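**Wimel control and planning sync, Friday**

Previous actions: all closed except the Lodatside log format, carried over.

**1. Planner timeouts**

The kitchen suite was rerun on the current Lenihan branch. Of 2000 episodes, 32 ended in a planner timeout. Most of the logged failures are in bottle-from-shelf tasks, where the side panel narrows the approach and the sampler keeps proposing wrist poses that collide with it. Raising the sample limit was discussed and rejected on cycle time. Agreed to seed the sampler with approach directions taken from the open face of the shelf.

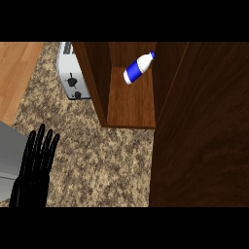

The seeded version goes behind a flag, off by default, until the regression set has been run twice with the same seeds.

**2. Perception**

Pose estimates for bottles lying on their side still flip end for end. The symmetric loss hides this in training. Decision: score neck direction separately and report it in the nightly table. Ticket 2232 stays open.

**3. Tooling**

Wuvberg replay drops joint states when the controller and the simulator run at different rates. The fix is to stamp on the controller side. Old logs will not be converted.

**Actions**

- Planning: approach seeding behind flag
- Perception: neck direction metric
- Tooling: controller timestamps, then the Lodatside format
- Replay check on 7 saved timeouts before the next sync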